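Section 6. Table Chores: Setting and Clearing

Read this section before you give the Sovow two-hand unit any kitchen work. It covers light dishes and small loose items on a flat table. Floors, laundry and stairs are not supported in this release.

6.1 What to expect

The unit can pick up one item per hand, carry it a short way and put it down on or beside a plate. It is slower than a person and will sometimes miss a grasp and try again. During the Hotham trials it made 3,971 attempts at single-item moves, and 393 of them needed a person to step in. Plan to stay in the room.

6.2 Preparing the table

1. Wipe the table and let it dry. Crumbs left from earlier runs can be read as items.
2. Set out one plate, one mug and no more than two loose items. Use plastic dishes until you have finished the checks in 6.4.
3. Leave a hand's width between the plate and anything next to it.
4. Turn on the room lights. Close any blind that lets direct sun onto the table.
5. Stand clear of both arms and press START on the pendant.

Note: Glossy tabletops throw back glare. If the unit hesitates over a bright spot, move the lamp, not the plate.
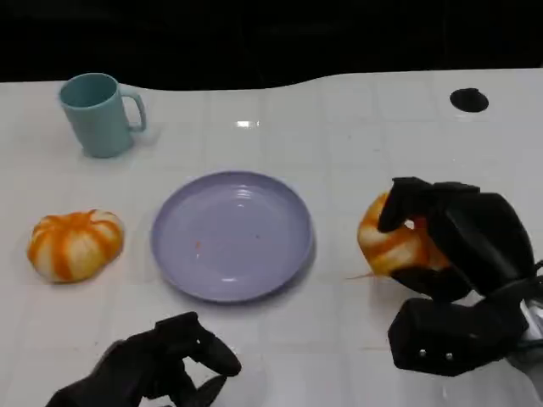
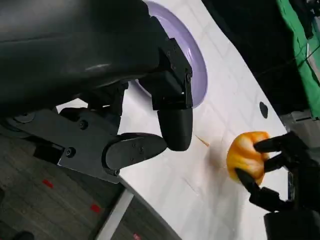
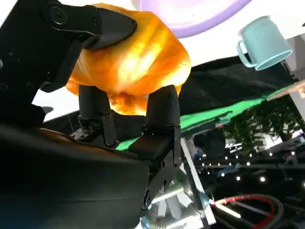

Page last changed: December, manual revision 2

6.3 Running the chore

1. Select TABLE, then SET or CLEAR.
2. Confirm the list of items on the pendant. Delete anything that is not really there.
3. Choose which hand goes first. With both hands allowed, the second hand waits until the first has a firm hold.
4. Watch the first grasp all the way through. If an item slips or is squeezed out of shape, press HOLD and lower the grip setting one step.
5. When the pendant shows DONE, check the table yourself. The unit reports a move as finished when the fingers open, even if the item has rolled.

Caution: Do not reach in to straighten an item while either hand is moving. Press HOLD first and wait for the tone.

Caution: Never use real glass, knives or hot drinks with this chore.

6.4 First-day checks

Run SET with one loose item until it goes through 2 times in a row without help. Add the second item and repeat. If you change the table, the dishes or the lighting, start the checks again. Sites at Monedthorpe and Van Beek found that a new plate color was enough to upset the first few runs.

6.5 Chores it cannot do yet

Stacking dishes, scraping food, filling a mug and loading a dishwasher all fail too often for daily use. You may see menu entries for some of these. They are grayed out and cannot be turned on from the pendant.

6.6 Finger pads

Inspect the fingertip pads each morning and replace them after 2,000 grasps, or sooner if they look shiny or torn. The count is under SERVICE, HANDS. Reset it for each hand separately after fitting new pads.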